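Trillia Kids > Materials > Everyday Things

Search topics and words

Reading time: 2 minutes

Why a Paper Cup Does Not Leak

Paper is made of plant fibers. Most of them come from wood. Under a microscope the fibers look like flat threads pressed together, with small gaps between them. Water moves into these gaps and loosens the fibers. This is why a sheet of writing paper goes soft when it gets wet.

A paper cup needs a barrier. In most cups it is a very thin layer of plastic on the inside wall. The layer is melted onto the paper before the cup is cut out. Some older cups used wax, but wax melts in hot drinks.

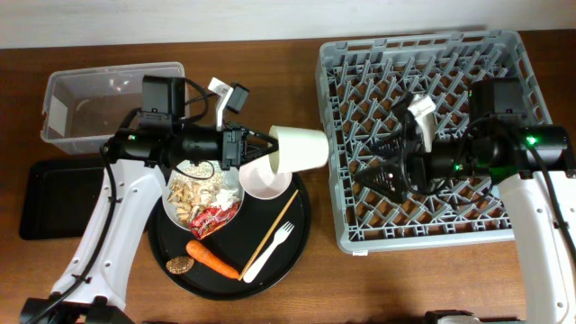

A white paper cup tipped on its side over a round black tray.

A cup starts as two flat pieces. The side piece is shaped like a fan. A machine wraps it around a cone and heats the edges until the plastic sticks to itself. This line is called the seam. The bottom piece is a circle with its edge folded down. Last, the top edge is rolled outward to make the rim. The rim is stiff — it helps the cup keep its round shape when you hold it.

Test it yourself

Su-bin Seok of the Boonchu workshop uses this test. Cut a strip from a paper cup and a strip of the same size from a brown paper bag. Put 22 drops of cold water on each. Wait ten minutes, then turn both strips over and compare the backs.

Word to know
Barrier: a layer that stops something from passing through.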